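Pustgate Reading Room – Workstation Refit
Progress report to the Benum Fund, October

Work under the grant continued through the period in line with the revised schedule. The refit covers the public computer tables on the ground floor of the Pustgate building, put up in 1943, and the small study room behind them. Items still open are listed at the end.

Furniture. The old fixed benches have been taken out and replaced with freestanding tables. Table height was set after a trial with two sample units from Malý. The lower unit was chosen, as it left enough knee clearance for the chairs already in stock. Cable trays are fitted to the rear rail of each table. The trays in the study room are on back order.

Table coverings. The tops supplied are a gloss finish and gave unreliable tracking with optical mice during testing. Cloth covers were adopted in place of separate mouse pads, which had a high loss rate under the old arrangement. The cloth is washable and is changed weekly. Wrinkling after washing has been noted and has a small effect on pointer movement. A heavier cloth is being priced with Brusow.

Peripherals. The mouse stock was consolidated at 117 units, including spares. Printed-shell models are used in the children's area and plain models elsewhere, so that units can be returned to the correct tables at closing. All units have a scroll wheel and two buttons.

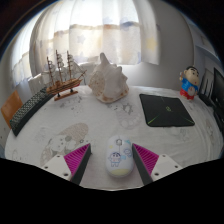
Why use mice with printed shells in the children's area?

Staff can sort them by sight at closing, and younger users pick out their own seat more easily after a break. The cost per unit is the same as for the plain models under the current supply terms.

Cleaning. Shells are wiped at 6 p.m. with a damp cloth and mild detergent. Alcohol wipes were dropped after they dulled the print on 10 units during the trial. Those units still work and have been moved to spares. Scroll wheels are brushed out once a month.

Usage. Bookings passed over 200 in the period, most of them in the afternoon. The study room remains closed to bookings until the trays arrive.

Budget. Spending on furniture is complete except for the final invoice from Malý. The peripherals line is slightly under plan, and we ask that the balance be moved to table coverings. No other changes between lines are requested.

Open items:
Cable trays, study room – awaiting delivery
Heavier table cloth – quote requested from Brusow
Chair glides – two sets to be replaced
Signage for the children's area – text approved, printing not yet ordered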